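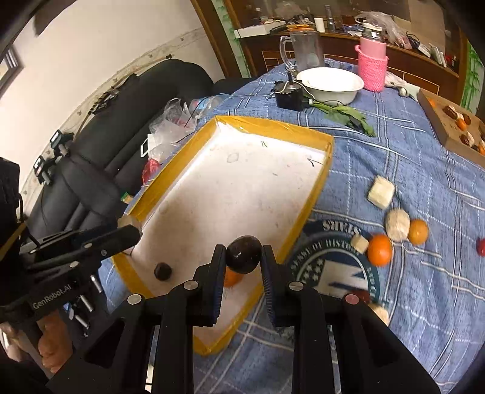 Why do robot hands find it so hard to pick up fruit?

Fruit comes in lots of shapes, sizes and squashinesses, so a robot hand has to change where it holds and how hard it squeezes every single time.

I try out robot hands for a living, and this is the bit people want to hear about when I visit schools. Mostly they want to know if I'm allowed to eat the fruit. (Sometimes. The bananas are usually past it by teatime.)

First, a word you'll need. A robot hand is normally called a gripper. Some grippers have lots of fingers, but a great many have just two, and they work like the tongs you use to fish pasta out of a pan. They open, they close, and that's it! You'd be amazed how much you can do with two fingers. Try it now with your thumb and one finger. Pick up a pencil. Now a coin lying flat on a table. Bit harder, isn't it? Now try a grape without squashing it, and then try a really big orange, and you'll probably find that it doesn't fit at all.

Squeezing just enough

When you pick up an egg, your skin feels it straight away and your brain works out how hard to squeeze. You don't even notice. A gripper hasn't got skin. Some have a sensor in the fingertips that measures how hard they're pushing, and some haven't got anything of the kind and simply close until they can't close any more.

That's fine for a wooden block. It's terrible for a ripe plum. I once spent a whole December morning wiping plum off a set of gears with an old toothbrush.

But being too gentle is no good either, as whatever you're holding slides out and goes rolling off under a cupboard. So there's a sort of middle bit, a squeeze that's strong enough to hold and soft enough not to squash, and it's different for every object. For a block it's wide and easy to find. For a raspberry it's tiny.

Why the fingers have ridges

Have a look at the dark blue pads on the inside of the gripper's fingers at the top of this page. See how they're ridged? Now look at the bottom of your trainers. Same sort of idea! Grippy patterns help one thing hold on to another, and that helps a lot with something smooth and egg-shaped, like the dark brown fruit those two fingers are pinching.

Egg shapes are sneaky, by the way. If you pinch one in the middle, at its fattest part, it stays put. If you pinch it too near the pointy end, the sides slope away from your fingers and it shoots off like a bar of soap in the bath. A robot has to find the fat part before it starts squeezing, and to do that it has to see.

How a robot knows where the fruit is

Lots of grippers have a camera close by, looking down at the fingers. The camera sends its pictures to a computer, and the computer has to decide which bit is fruit and which bit is table. You and I find this so easy that it seems silly to call it a job. For a computer it's a proper puzzle, especially when the tablecloth has a pattern on it, or when one piece of fruit is hiding behind another.

One way of teaching it is to let people do the picking up. You hold the gripper by its handle like a big pair of tongs, you pick up the fruit yourself, and the camera records what happened. Do that again and again and the computer gets lots of examples to learn from. It's a bit like learning to tie your laces by watching somebody else's hands, except you'd need to watch it 700 times and you'd still get it wrong if the laces were a different colour.

My favourite test

At the Plultow workshop, where I do most of my testing, we compared two kinds of fingertip. The Calora tips are soft and bendy, and they wrap themselves round things a little. The Bratu tips are stiff, with ridges. I was sure the soft ones would win everything.

We did 2374 pick-ups altogether, which took ages, and I had the radio on for most of it. The soft tips were lovely with strawberries and tomatoes. Hardly a mark on them! Then we got to a heavy grapefruit and they bent so much that it rolled right out. We tried it 39 times and dropped it more often than we held it. The stiff tips picked that grapefruit up with no fuss at all, but they left little stripy dents in the tomatoes.

So which one is better? It depends what's for lunch, really. We also had a Wumier controller, and that's the part that tells the fingers how fast to close. Slowing it down saved quite a few of the tomatoes, and I still want to try it with the grapefruit.

Try it at home

You don't need a robot for this one. Ask a grown-up for a pair of kitchen tongs, then find 4 things of different shapes and softness. A marshmallow is good, and so is an orange, a small block and a ball of wool. Put a tray or a baking tin on the table and move everything into it with the tongs.

Then do it again with one eye shut. It's trickier than you think, as two eyes help you judge how far away things are. A robot with just one camera has to find some other way of working that out.

After that, wrap a few rubber bands round the ends of the tongs and have another go. Did the orange slip less? What about the marshmallow, did it get stuck? Write down what got dropped, and swap with a friend so you can see if they drop the same things.

If you do the experiment with a ripe banana, please put some newspaper down first. I'd peel it afterwards as well, to see if the tongs have left brown marks inside. Mine had two big ones, and I ate it anyway.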